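第四章 针织上衣的摊平与折叠

4.1 适用范围

本章适用于使用Vernari折叠台整理长袖及短袖针织上衣的场合。衬衫、带衬里的外套及羽绒制品的整理方法见第五章和第六章。操作前应确认台面已按第二章的要求调平，四个支脚均已锁紧。

4.2 准备工作

1. 用拧干的软布擦拭台面，再用干布擦净。不得使用含酒精或研磨颗粒的清洁剂。
2. 检查衣物的洗涤标签。标签注明“平铺晾干”的衣物，须完全干透后方可折叠。
3. 取下衣物上的胸针、别针及可拆卸饰扣，放入台侧的小件盒。
4. 清空衣袋，拉合拉链，扣好领口第一粒纽扣。

注意：台面最大承重为80千克。严禁坐、站或倚靠在台面上。

4.3 摊平

1. 将衣物置于台面中央，正面朝下，领口朝向远离操作者的一侧。
2. 双手捏住两侧肩缝，轻轻提起后放下，使衣身自然展开。
3. 由衣身中线向两侧抚平，手掌贴紧面料，力度保持均匀。不得拉扯下摆或袖口的罗纹部位。
4. 将两袖分别向外展开，袖缝与衣身侧缝对齐。
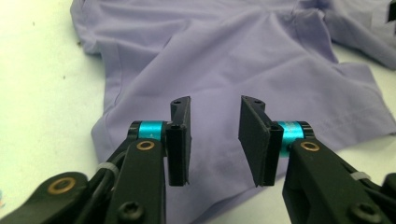 针织面料具有弹性，摊平时应先处理大褶，再处理细褶。大褶如不先行消除，折叠后会在衣身正面形成压痕，存放时间越长越难恢复。浅紫色上衣上部那道斜向的长褶即属大褶，应从褶的一端起，用手掌沿垂直于褶的方向缓慢推开；袖部堆叠在一起的松散褶皱，则须先将袖子展开，再行抚平。浅色衣物下方的台面如有细小黑点或纤维屑，应先移开衣物并将其擦除，以免沾附于面料。

小心：使用蒸汽熨斗辅助去皱时，熨斗不得直接接触台面。应在衣物下方垫入随附的Fokatora隔热垫，并待面料冷却后再折叠。

4.4 折叠

1. 将折叠板放在衣物背面中央，板的上沿与领口后缘齐平。折叠板宽265毫米，适用于成人各尺码。
2. 将右侧衣身连同衣袖沿板边向内折，再将衣袖折回，使其与板边平行。
3. 以同样方法折叠左侧。
4. 抽出折叠板，将下摆向上折至衣长的三分之一处，再向上对折一次。
5. 翻转衣物，使正面朝上，检查领口是否居中。

注意：儿童尺码的衣物应使用窄型折叠板（宽189毫米，另购）。使用宽板可能导致肩部变形。

4.5 存放

折好的衣物可平放或竖放。平放时，厚针织上衣应置于下层，薄款置于上层，每叠高度不宜超过收纳盒上沿。竖放时，折边朝上，衣物之间应留有余隙，便于取放。羊毛及羊绒制品应单独装入透气布袋，不得使用密封塑料袋长期存放。

4.6 台面维护

每次使用后应清除台面上的线头和绒毛。每2周检查一次支脚锁扣，如有松动，按第二章第三节重新锁紧。台面出现裂纹或翘边时，应立即停止使用，并与经销商联系。

本章编写：Nathalie Vandenberghe
审核：Necati Baysal
修订日期：2022年11月19日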